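Wedge fingers or flat pads for picking up towels?

I-hsuan Lu
Hi all! I've been having a great time with a small arm on my desk and I want to get it folding laundry (well, one towel, let's start there). I've got the flat rubber pads that came with my Nureck gripper, and a friend is pushing me toward hard wedge fingers. Which do better on soft fabric? I have a wrist camera too and I'd hate to lose the view.

Eifion Hughes
wedges, every time. flat pads just push the cloth along

We use cookies to keep you signed in and to remember your settings. Accept | Manage cookies

Lorna Kerr
Oh, I love this question, I spent most of July on it! I ran 80 grabs with each set on a Ruddock arm, same towel, same table. The pads were fine on a crumpled heap but kept skating over anything lying flat. The wedges got under a rolled edge so much more often, and you can really see what you're doing between them. What I'd try:

- Drop your closing speed before you touch anything else. I went down to 4 on the Cinden controller (its scale, no idea what the units are) and it was like having a new gripper.
- Check the camera view with the fingers wide open. Mine are black wedges, and with a pink and white towel off to the left I still get a clear strip of table up the middle:

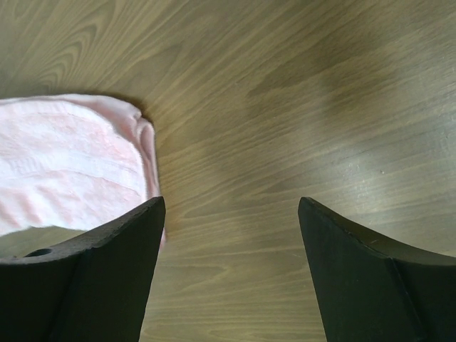
- Go for the folded edge first. It stands up a bit from the wood, so a tip has something to get hold of. Flat middles can wait!

Post your results, I'd love to see how the pads do with a slower close.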